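Chapter 2

The Set List: Choosing and Ordering Songs for a Concert

After studying this chapter you should be able to

explain the difference between a set list and the track order of an album
prepare a first set list from a larger collection of songs
recognise practical limits, such as tuning, changes of instrument and the closing hour of the hall
discuss how a set list is changed during a tour, and who should be informed

Key words: set list, opener, closer, encore, segue, changeover, curfew, cue sheet

2.1 Introduction

When a band has finished a record and the first concerts are booked, there comes an evening when the members sit down with a sheet of paper and must decide what they will play. To a person outside of music this looks like a small task. The songs are ready, the public knows some of them, and one has only to write the titles under each other. Students who have played in a group will know that this evening can be long, and that it can end in silence between people who normally get on very well.

In the previous chapter we looked at how a concert is agreed between an artist and a hall. We now go to the stage itself, or more exactly to the days before the stage. The set list is the plan of the concert. The musicians read it from the floor beside their feet, but it is also read by the light technician, the sound engineer, the person who hands over the guitars and sometimes by the person at the door who wants to know when the bar will be full. A set list which is good for the singer and bad for all these others is a bad set list.

As our main example in this chapter we will use the concert of the group Zerar at the Owino, a hall with 600 places in the harbour part of Plestport, on 15/07/2019. Zerar had then just released its second album on the label Dellico. It was the first night of the tour, and for this reason the choices of the group are easy to follow: there was no earlier evening to copy from.

2.2 An album order is not a concert order

Many young groups begin their first tour by playing the new album from the first track to the last. There are well-known artists who do this on purpose, often years later, when the public loves the record and comes to hear exactly that. With a new record it is a risk. The listener at home can stop, return to a song, or go and make tea. The listener in a hall stands, perhaps with a coat over the arm, and has paid for a whole evening.

An album also has a different kind of rest in it. A slow and quiet piece in the middle of a record gives the ear some space. In a hall, the same piece must fight with conversation, with the cooling machine of the bar and with the people who decide that this is the right moment to go out. This does not mean that quiet songs should be left out. It means that their place must be prepared. The song before a quiet song is therefore as important as the quiet song itself, and when you look at set lists of experienced performers you will often find that a strong, familiar piece stands there -- the public is grateful, it has sung, and it is willing to be still for some minutes.

Zerar had a choice from both albums and from a number of older songs which were never recorded. The group came to the first rehearsal with 14 songs which all the members wanted to play. From these, a few were moved out again before the concert, and we will see below for what reasons.

2.3 The opener

The first song has a double duty. It must say to the public what kind of evening this will be, and it must give the sound engineer a chance to work. However careful the sound check has been, a hall full of people sounds different from an empty hall. Bodies and clothes take away a part of the high tones, and the echo becomes shorter. The engineer needs a little time to correct this, and it is a help if the first song does not contain everything at once.

For the Owino concert the group first wanted to open with the single from the new album. It begins with the voice alone. In the rehearsal this was beautiful. The engineer asked them to think again, as the voice would then be heard naked in a room which had not yet been heard with its public. They chose in its place a song with a long instrumental beginning, where the instruments enter one after another. The single was moved to the third position. By then the voice had been heard and adjusted, and the public had waited just long enough to be pleased. 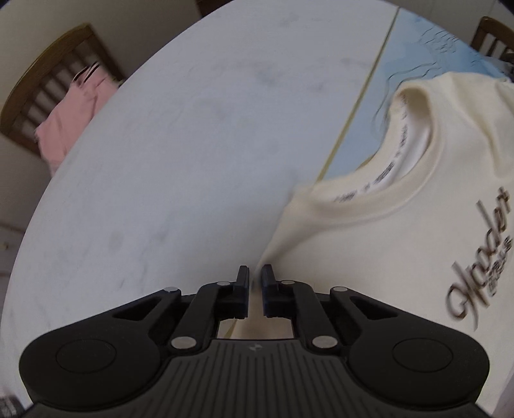
A reader of the earlier edition wrote to us that she found this advice too careful, and that a singer who waits until the third song to give the public what it came for has already lost the people at the back. She had seen it happen in smaller rooms than the Owino, she added, and in her opinion the engineer should serve the song and not the other way around. We have left our text as it was, but we think the remark is fair. In a very small room, where the voice reaches the last row almost without help, the argument of the engineer is much weaker. The student should ask in each case how much the singer depends on the equipment.

2.4 Tuning, instruments and other practical limits

A set list that reads well on paper may be impossible to play. The most common reason is tuning. If the guitarist plays some songs in normal tuning and others with the lowest string one tone down, every change costs time. There are only a few ways to solve this. The songs with the same tuning can be grouped together, a second guitar can stand ready, or the singer can speak to the public while the guitarist tunes. The last solution is used most often by groups with little money, and it works better when the singer knows beforehand that he or she will have to speak. To be surprised by the silence is unpleasant for everybody, and an audience notices it sooner than the musicians believe.

Keyboards bring a similar problem. Sounds are stored in the instrument in a certain order, and it is practical if this order follows the set list. When the list is changed ten minutes before the concert, the keyboard player must either store everything again or search for the sounds in half darkness. It is a matter of politeness to ask this player first.

The voice is also an instrument with limits. Songs which stay very high for a long time should not stand next to each other, and the highest song of the evening should come neither at the very beginning, when the voice is not yet warm, nor at the very end, when it is tired. On a tour this is more serious than at a single concert. A singer can force the voice once and rest it for a week. With a concert on the next evening there is no such week.

Zerar removed one of its older songs for exactly this reason. The members regretted it, and it came back later in the tour in a lower key.

2.5 Time and the curfew

Most halls have an hour at which the music must stop. This is called the curfew, and it is written in the contract. Where there are neighbours it can be very strict, and the hall may have to pay when it is passed. The cost is then normally sent on to the artist.

To calculate the length of a concert it is not enough to add up the songs as they are on the record. Songs become longer on stage. There is applause, there is speaking, there is tuning, and there are endings which the drummer enjoys and does not want to leave. A useful method is to play the complete list in rehearsal without stopping, with a clock running, and with the singer really saying the words that are planned between the songs. Many singers find this embarrassing in an empty room. It should be done all the same.

At the Owino, the evening with the support act and the changeover had to fit between the opening of the doors and the curfew, and for Zerar there remained nearly 2 hours. The group planned a shorter main part and kept some minutes free. This was wise, as the changeover took longer than agreed and the free minutes were needed.

2.6 The closer and the encore

The last song of the main part is not the last song of the evening, and everybody in the hall knows it. The encore has become a custom, and it must be planned like the rest. Some artists find this dishonest and prefer to play straight through and say goodnight once. Both ways are possible, but the light technician must know which of them is meant -- if the lights of the hall go on too early, people will begin to leave, and it is difficult to call them back.

Zerar planned 2 songs for the encore: a quiet one with only piano and voice, and then the oldest song of the group, which the public in Plestport knew from the time before the records. Dellico had asked that the evening should end with something from the new album. After a discussion, a new song was placed as the closer of the main part, and the old one kept its place at the end. In the following section we look at how such wishes of a label can be treated, and at what should be written on the cue sheet when the list is changed on the day of the concert.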